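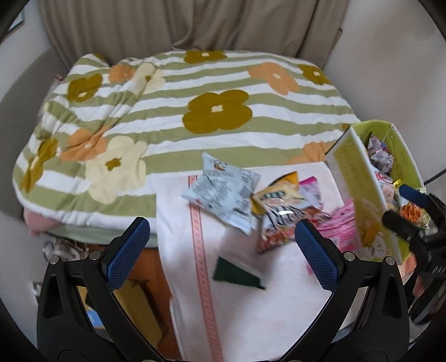
The flower blanket, finally on the bed where it belongs

I have wanted a big, silly, flowery blanket for as long as I have had my own bed, and now I have one, and I am so happy about it that I'm giving it a whole post. Sage green and white waves! Flowers the size of dinner plates! If you came for the post about the bus routes in Wistdale, it's half written, and it will have to wait, I have bedding to talk about.

A bit of background for anyone new. I moved into this room in November, and for the first few months I slept under a gray comforter that came with me from my last place in Irnness. There was nothing wrong with it. It was warm, it washed well, and it made the whole room look like a waiting area. The walls in here are plain and pale, and the curtain behind the bed is a long brown one (taupe, if I'm feeling fancy) that I didn't choose but have grown very fond of. Put a gray comforter in the middle of all that and you get a room that looks as if somebody is about to call your number.

So I started looking. I looked for far too long. I had tabs open on my phone for so many weeks that the phone started closing them on its own. I wanted something plush, because my feet are cold from October to April, and I wanted a pattern, a proper large one that you could make out from the doorway. Most of what I found was either tiny flowers (sweet, but from two steps away they turn into speckles) or one enormous rose in the middle, like an airbrushed van.

Then I went with my friend Ayuba Dogbe to the Grevamton market, the covered one behind the station, to help him pick out a rug. He did not get a rug. I got a blanket. It was folded up on a table with only one olive flower and a bit of green stripe showing, and I put my hand on it and that was the end of the discussion. The woman selling it shook it out over the whole table so I could see the pattern, and there were the peachy orange flowers too, and the cream ones, and I think I said "oh!" out loud. Ayuba says I said it twice.

It cost 4000, and the seller knocked 1000 off when I asked whether she had a bag big enough to carry it in and she didn't. I carried it home in my arms on the number 16 bus. A little boy across the aisle petted the corner of it for several stops and his mother let him, which I took as a second opinion.

Now, the colors. I want to talk about the colors for a minute because this is what I'd been getting wrong in my head. I was convinced I needed to match the curtain, so I kept looking at browns and beiges, and everything I held up next to it made it look tired. The olive in these flowers is a mustardy sort of olive, and next to the brown it looks warm and a little old-fashioned, like a good sofa. The peach wakes the whole thing up. And the sage waves going across keep it calm enough to sleep in. I would never have put those together if I had been asked to choose them off a chart. I'd have said orange and green, no thank you!

There is also a white border along the front edge, which I didn't notice at the market at all. I love it. It makes the blanket look finished, and it has a practical use too: when I make the bed half asleep, I feel for the border and I know which way round I've got it. The pale green underneath goes with it completely by accident. I wish I could take credit.

About making the bed. I am trying to be a person who makes the bed. I've read the posts where people do hospital corners and smooth everything down with the side of their arm, and I admire them very much. My own version goes like this. I pull the blanket up to the curtain, I pat the middle until it's mostly flat, and then I let the left side do what it wants. The left side wants to bunch. It's a thick blanket and there's a lot of it, and if I tug it straight on one side it rides up on the other, so I've decided the folds are part of the look. The big olive flower in the middle is my marker. If she's in the middle of the bed, the bed is made.

The white cloth with the salmon pink band is another favorite, and it gets used for everything. It goes over the front corner when I'm going to sit there for a while, which is most evenings. Plush blankets hold on to crumbs like you wouldn't believe, and a plain woven cloth you can carry to the window and shake. I started doing this on day 2, after an incident with a sesame cracker that I'm still finding evidence of.

And yes, there are snacks on the bed, there are nearly always snacks on the bed. I work at a desk all day and I don't want to eat at it in the evening as well. A packet of something, a cup of tea on the floor where I can't kick it (I can kick it anywhere, I have learned), and a book. That's the good part of my day. My mother would be horrified, and she reads this, so hello, I do shake the cloth out.

A few things I've learned about having a very fluffy blanket, in case you are thinking of getting one and your tabs are closing themselves too.

Wash it before you sleep under it. Mine shed a fair bit of fluff in the first wash, pale green mostly, and I was very glad that went into the machine's filter and stayed out of my nose. Cold water, gentle cycle, and nothing else in there with it, there isn't room anyway.

Give it a whole day to dry. I hung mine over two chairs and turned it every time I walked past, and it still felt cool in the thick parts by dinner. I slept in a sweater that night and sulked.

Skip the fabric softener. I used it on my last plush throw and it went sort of flat and greasy, and never came back. A good shake while it's still damp does more for the fluff.

It moves when you brush it! This one is only for fun, but if you run your hand across it one way the colors go darker, and then you run it back and they go lighter. I have written my name on my bed. I have also written Ayuba's name on my bed and sent him a picture of it, so that he'd remember he still doesn't have a rug.

What's next for the room? I want to do something with the big stretch of bare wall. My first thought was more flowers, and then I lay there looking at the blanket and thought, no, let her be the only one. Perhaps a small shelf, or one of those woven hangings that Yousafzai does, the shop up the hill with the bell on the door. They had one in the window with an olive edge and I've been to visit it twice. I also need to do something about the cable situation on that side, which I've been meaning to tidy since I moved in and have so far tidied by looking at the other wall.

I'm thinking about cushions as well. Plain ones, probably in peach, probably no more than a couple, as I know myself and I know they would end up on the floor by bedtime. If anyone has a good source for cushion covers in a soft orange that isn't pumpkin, please leave it in the comments. I've already ordered one that was called "apricot" and arrived looking like a traffic cone. It's living in the closet until I find somebody who wants it.

The gray comforter has gone into the storage bag for guests, and my sister has already announced that when she visits she will be taking the flowers and I can have the gray. We'll see about that. Bus routes next time, I promise!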